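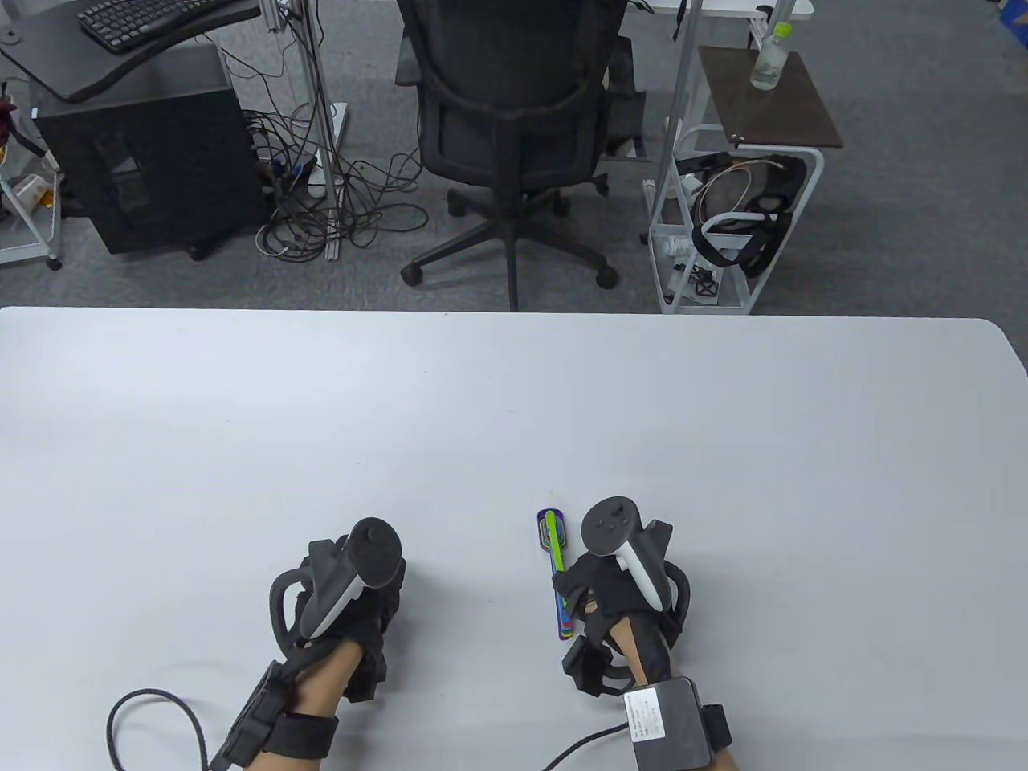
Preguntas frecuentes: Copa Vanags de autocross

¿Cuándo arranca la temporada?
¡El 22 de abril, en el circuito de Zumeo! Los entrenamientos libres de marzo ya dejaron duelos preciosos en la horquilla.

¿Cuántos coches caben en la parrilla?
26 por categoría, y las mangas son cortísimas, así que no hay tiempo ni para sentarse. 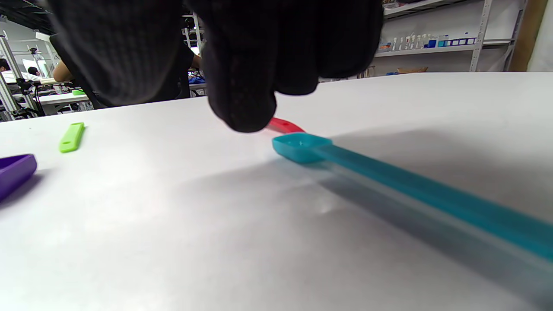
¿Puedo correr con mi propio coche?
Claro que sí, siempre que pase la verificación y lleve arco de seguridad. La división Sullex admite motores de serie, ¡y qué bien suenan!

¿Merece la pena ir con niños?
Muchísimo, sobre todo la grada de Skondell. 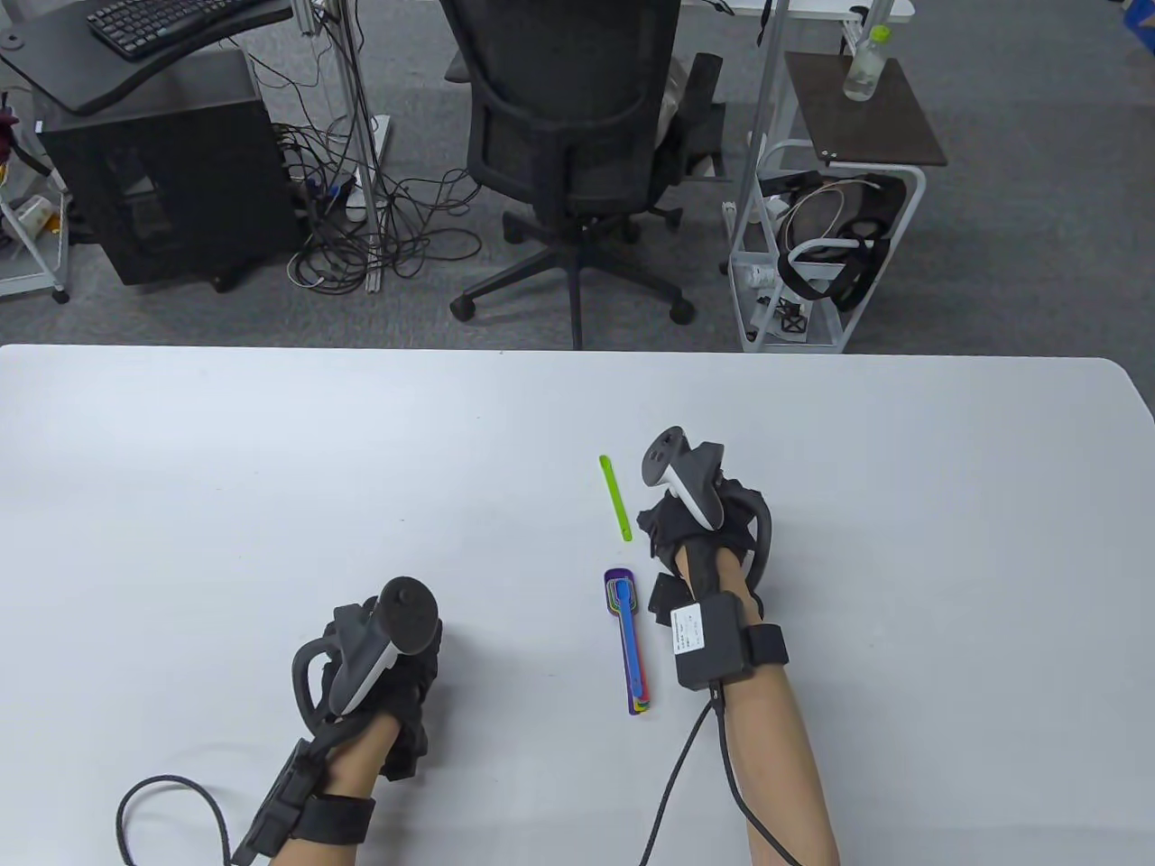 Beverley Pilkington: nosotros fuimos con los dos pequeños y ya quieren volver. Llevad cascos para el ruido.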